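From: Carleen Rakena
To: kirnis-users
Date: May 4, 2018
Subject: Re: Pose tracking drops out when the gripper is turned on its side

Idrisa Chege wrote:
> We lose tracking on 4 of our 368 clips. All four have the gripper
> rolled well over. Is it the fisheye model or the IMU alignment?

I'd look at the mask before either of those. Kirnis only masks the black corners by default, so anything close to the lens still gets features put on it. I have the same fault on one of ours. The ceiling is down the left side, the floor is on the right, and a dark sleeve fills most of the middle. 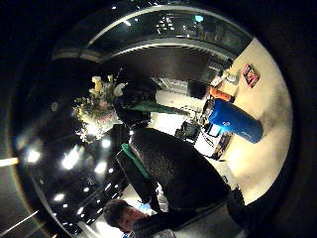 Photo: Carleen Rakena

The knit of the sleeve is fine enough to pick up corners even out of focus, and they move with the arm. The ceiling lights are the next strongest thing and the halos round them don't give a steady centre. The flowers and the blue cylinder on the floor are what you want it to hold on to.

Try this in the tracker config:

max_features: 4000
mask_near: true
mask_saturated: true

Then rerun the four clips without touching the calibration. If they still drop, send me the logs and I'll check the IMU offset. Rhys has a proper arm mask planned for July.

Carleen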